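Visow Game Library
Equipment Loans: Frequently Asked Questions

The Visow Game Library lends tabletop equipment to registered members and to community groups. The answers below cover card tables, playing mats and chip cases. Questions about board games are answered on the Board Games page.

Who may borrow equipment?

Any member aged 18 or over may borrow from the equipment collection. Group accounts must name one person who will sign for the items at collection and at return. Junior members may use mats on the premises during open hours.

How long is the loan period?

Mats and chip cases are lent for two weeks. Folding tables are lent for one week. A loan may be renewed once, provided that no other member has placed a hold on the item.

How many mats are in the collection?

The collection holds 113 mats, of which 37 are round. The remainder are rectangular and are listed in the catalog by length. Round mats are in heavy demand in March, and early reservation is advised.

Do I need a card table to use a round mat?

No. A round mat may be placed on any flat, stable surface that is larger than the mat on all sides. Kitchen and dining tables are suitable. Glass tables are permitted, but the member is responsible for any scratches caused by grit trapped underneath. Wipe the table and let it dry fully before setting the mat down.

What do the round poker mats look like?

Designs vary with the supplier. Members who reserve by shape will receive whichever round mat is next available - a particular design can be requested only by catalog number. One of the black designs has a thin pale ring inside the edge and small groups of white card-suit symbols at four points around the border, with further printing in the middle.
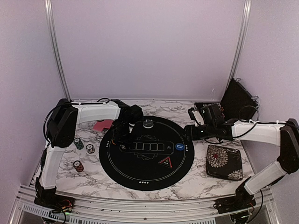
How should a mat be stored during the loan?

Mats should be rolled with the printed side facing out and kept in the tube supplied. Please do not fold a mat, and do not stand heavy items on it overnight. Tubes should be stored away from radiators and direct sunlight.

The mat will not lie flat. What should I do?

Unroll it on a clean table and leave it for an hour. If an edge still lifts, roll the mat loosely in the opposite direction for a few minutes and lay it down again. Irons and hair dryers must not be used. A mat that remains curled may be exchanged at the desk.

May food and drinks be placed on the mat?

Drinks should be kept off the playing surface. Spills should be blotted at once with a plain dry cloth and reported on the return slip. The library will carry out any further cleaning, and there is no charge for spills that are reported.

Are cards and chips included?

Cards and chips are borrowed separately. Members are asked to count the chips before leaving the desk and again before returning the case.

What happens if an item is lost or damaged?

Ordinary wear is expected and is not charged. Lost items are charged at the replacement cost shown in the catalog. Members who disagree with a charge may write to Imogen Haworth, Head of Lending.

Can equipment be sent to another branch?

Yes. Mats and chip cases may be collected from the Bunura and Terari branches on request. Folding tables are available at the main branch only. Transfer requests should be addressed to Manju Vishwakarma in the Equipment Office.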